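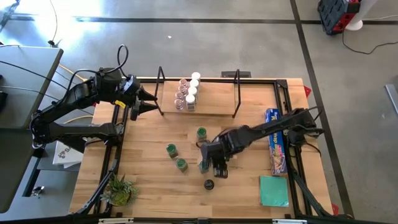
Sep 22, 2019

Glue trial, batch 7. Josefien wants it written down that she voted against the Granska hide glue from the start. Written down.

Pot went on early and took an age to come up to 59 C, at which point the whole shop smelled like a horse with regrets. Tshepo opened the door. Tshepo then closed the door, on account of the flies.

Six test joints, all maple offcuts, all scraped, none sanded. Clamped overnight at the same torque as the July set so we can pretend the two are comparable. They aren't. July was humid enough to grow rice in the finishing room.

Broke them this morning. Best one let go at 2,398 N, and the wood tore before the glue line did. Worst one came apart in my hand on the way to the tester, so I have put it down as "low." Two of the others had starved joints, my fault, I clamped like I was mad at them.

We use cookies to improve your experience. By continuing to browse you accept our cookie policy. Accept | Manage settings

Open time is the real trouble. You get about a minute before it gels, less if Tshepo is telling you a story. Warming the parts first helped. Urea might help more; the Bidel tub is on the shelf over the sink, label facing the wall for some reason. 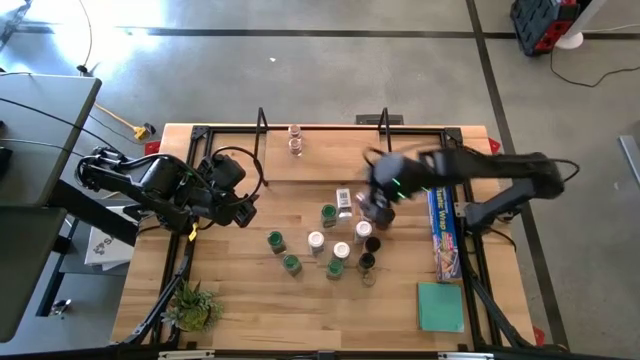
Butcher-block bench, narrow strips.

To do: order more granules from Seixas, wash the brushes before they become sculpture, ask Josefien where she put the good thermometer. She says she never had it. Her initials are on the sign-out sheet.

Next batch gets the urea, same maple, gentler clamps.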